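Ravville Makers Forum > Workshop builds > Handheld grippers, marker cubes and a very stubborn drawer

tosh_bodger
September 23, 2018
Finally got both handheld grippers going in the shared workshop, so I'm starting a build thread before I forget what I did. The plan is to record people opening drawers with them, then see if my Natetti arm can learn to do the same. Firmware is still the old Toson branch.
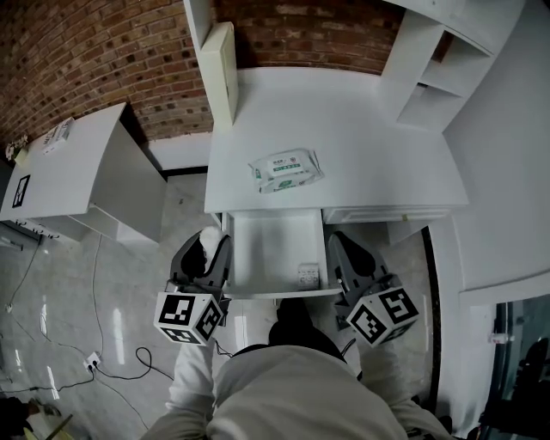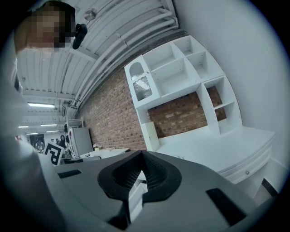
So far I've got 184 clips on the disk and the tracking drops out in far too many of them. When I turn my wrist quickly it loses the cube and the path jumps all over the place. I've reprinted the markers on matt paper and slowed down a bit - any other ideas before I start rewriting things?

kettle_on
Lovely stuff! I'd go bigger on the markers. Mine were hopeless until I scaled them up, and the pull on a drawer is such a short movement that every lost reading hurts.

Gantrygoat
Disagree with kettle_on, sorry. Bigger cubes clout the desk front every time you go low. I'd sort the exposure first. Lock it, make it short, and put up with a darker picture. It's motion blur, I'd bet my soldering iron on it.

kettle_on
Mine never clouted anything :) but then I was only doing cupboards.

tosh_bodger
Exposure was on auto. Oh dear. Locked it tonight and did 2 quick runs, and the second one held the cube all the way through. Might be luck.

mr_spanners
Has anyone tried the Szénási filter on this sort of data? It smooths over the gaps nicely.

Gantrygoat
It also smooths over the bit where the drawer sticks - and you want that bit. Get clean clips first.

tosh_bodger
Fair point. I'll redo the lot with exposure locked and post the numbers in November.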